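Hairbrush into cup, how many demonstrations before you change the set-up?
Board: Learning from demonstration
7 replies

mabuza_bench
Posted Friday, 09:40

Good morning to all. I am collecting demonstrations with two hand-held grippers, one in each hand, and a camera on each gripper. The task is short. A pink hairbrush must be picked up by the handle and put upright into a small square cup, handle first. When the brush is on the wrong side, the other hand takes it and passes it over.

My plan is 500 demonstrations for this one task. My colleague at Midton says this is too many of the same thing, and that I should stop at half and change the table, the cup and the light. I would like to hear from people who have trained on such data before I spend another week with this brush.

hx_lower
Posted Friday, 10:05

What do you vary now? If the cup is always at the same place you can record 500 or 5000, the policy will learn the place and not the cup. We had this at Homanix with a soap dish. It worked very well until somebody moved the dish by the width of a hand.

mabuza_bench
Posted Friday, 10:31

The cup moves between demonstrations, and the brush also. The table does not move. I put some pictures so you can judge, one from the head camera and the others from the gripper cameras.
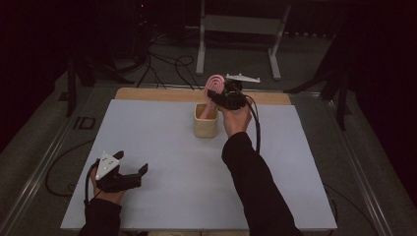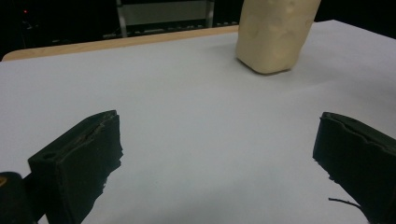
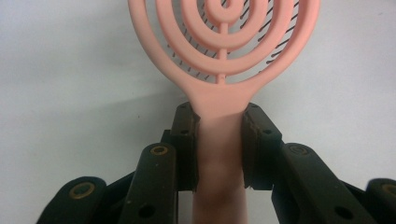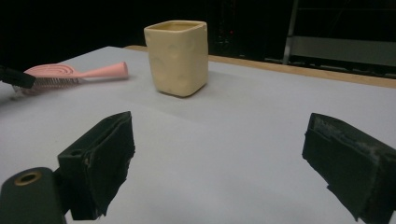 First one: head view, brush held over the cup. The other three: gripper views.

tallgrass
Posted Friday, 11:12

Thank you for the pictures, they help more than the description. My opinion is different from hx_lower. I would keep the table and finish the set. With a white table and a dark room behind it you have a clean first set, and if training fails on this you know the fault is not in the background. Change the surroundings in the second set.

One remark about the third picture. When the brush is held like that, it covers a large part of the view. Does the same camera still see the cup when you lower the handle? If not, the policy must depend on the head view for the last centimetres, and then I would be strict about the position of the head.

hx_lower
Posted Friday, 11:30

I do not agree about the clean first set. People say "second set" and then the second set is never recorded, because the first one took all the time. Move a lamp after every 2 hours of work. It costs nothing.

mabuza_bench
Posted Friday, 12:02

@tallgrass In some of them yes, in some the cup is hidden behind the brush at the end. I did not think to check how many. I will go through the recordings and mark them.

@hx_lower The lamp I can do. The cup I would rather keep, as I have only one with this opening.

ekavitz_user
Posted Friday, 13:20

I want to ask about the finger pads. In the last picture the pads on the inner faces look rough and torn at the edges. Do you change them during a set? At Ekavitz we keep a small log of pad changes beside the recordings. A new pad holds differently, and the operator closes the hand in another way without noticing. We found 3 groups in our data which nobody could explain, and they followed the pad changes exactly.

Also, please decide now what you do with failed attempts. If the brush falls and you pick it up again, is this one demonstration or a bad one? We kept the recoveries and gave them a separate label. I was against it at the time and I was wrong.

mabuza_bench
Posted Friday, 14:15

I have no log for the pads, so I start one today. Falls I have deleted until now - it seems this was a mistake, and I cannot get them back.

I will stop at the half, train once, and look where it fails. After that I choose between the lamp and the table. I will write the result in this thread, also if it is bad.

tallgrass
Posted Friday, 14:48

Good plan. Please keep the same operator for the half you train on, or at least write down who held the grippers. Left-handed people do the passing quite differently.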